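Home | News | Community | Business | Contact

Old office computers find second life in Clarkcombe

A repair workshop in Clarkcombe has taken in 165 desktop computers since it opened in November. Most came from offices in Fiditham that were replacing their machines.

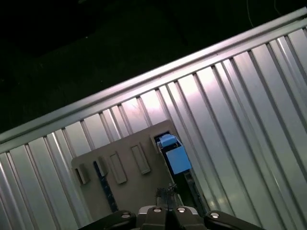 Zerrin Işık, who runs the workshop, said 103 had already gone to families and local clubs. The rest are being checked or used for spares.

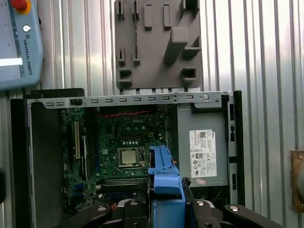

Donated computers are opened and looked over before any parts are ordered. Processors and power supplies are left in place where they can be. On a Dell, the label on the power supply is checked against the parts list.

The workshop is open until 4pm. Laptops are not being accepted at present.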